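Zarnden Two-Arm Teaching Cell
Set-up and Operating Guide

Section 4. Recording a task by remote control

This section explains how to record a task with the hand-held leader controls. For recording by moving the arms directly by hand, see Section 5. The cell must already be bolted down, wired and calibrated as described in Sections 2 and 3.

4.1 Before you start

1. Switch on the cell at the wall and then at the power unit. Wait until both status lamps on the power unit show steady green.
2. Start the Plirkau recorder on the control computer and choose Remote from the opening menu.
3. Check that the left leader is plugged into the port marked L and the right leader into the port marked R. The recorder does not detect crossed leaders.
4. Place both leaders in their rests. The arms will move slowly to the home position.
5. Press the stop button once and confirm that both arms hold still. Release it by turning the cap clockwise.

CAUTION: Keep hands, sleeves and hair out of the cell whenever the drive lamp is lit. The arms follow the leaders without delay and will not stop for an obstruction unless the force limit is reached.

4.2 Laying out the objects

1. Select the task sheet in the recorder. The sheet lists the objects to be placed in the cell and those to be left in at all times.
2. With the drive off, put the objects on the cell floor by hand. Vary their positions and angles between takes. A task recorded from a single layout will replay poorly from any other.
3. Leave enough clear floor between objects for the open fingers of the gripper to come down on either side.
4. Close the front panel and press Layout Ready.

Note: Wall patterns and fixed fittings form part of the reference view. Do not cover or move them between takes. If a fitting has to be moved, start a new set.

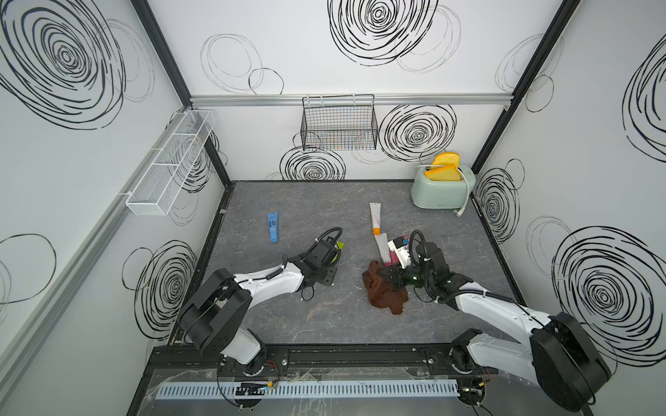

Soft objects need a slower approach than rigid ones, and the default closing speed is set for rigid ones. Reduce it to the Soft setting before picking up any fabric, and take hold of a raised fold instead of pressing the fingers flat against the floor. Where a cloth lies bunched up against a package, as it does under the right gripper, decide which of the two is to be lifted first and keep to that order in every take of the set. Squeeze tubes should be gripped across the body, away from the cap.

4.3 Recording a take

1. Take hold of both leaders and lift them from their rests.
2. Match each leader to the pose of its arm. The outline on the screen turns from amber to blue when the match is close enough.
3. Press the left foot pedal to engage the drive.
4. Press the right foot pedal to begin recording. A short tone sounds.
5. Carry out the task at an even pace. Pause for about 2 seconds after each grasp and each release -- the recorder uses these pauses to divide the take into steps.
6. If an object is dropped, pick it up and carry on. Recoveries are useful and should be kept.
7. Press the right pedal again to end the take, then return both leaders to their rests.

CAUTION: Do not let go of a leader while the drive is engaged. The arm will follow it down.

Note: When both arms work over the middle of the floor, move one at a time until you are used to the spacing. Watch the cable loops above the grippers as well as the grippers themselves. The collision guard covers the links and joint housings but takes no account of the cables.

4.4 Checking and saving

1. Play the take back at half speed.
2. Mark it Keep, Keep with Recovery, or Discard.
3. Add a short remark if anything differed from the task sheet.
4. Press Save. The take is written to the Stakico folder on the control computer.

A usable set normally needs 150 kept takes. The recorder holds up to 1,000 takes per set and then refuses new ones until the set is exported.

4.5 Faults during recording

Outline stays amber: the leader is outside the matching range. Return it to its rest, wait for the arm to reach home, and repeat from step 1 of 4.3.

Arm shakes when held still: the leader gain is too high. Lower it by one step on the Controls page.

Code N4, force limit reached: the drive has cut out. Open the front panel, free the object by hand, close the panel and press Reset. Discard the take.

Gaps in playback: another program is using the disk. Close it and record the take again.

Section revised in July by Smaranda Pop. Step 5 of 4.3 now applies to the Nieto gripper as well as the standard one.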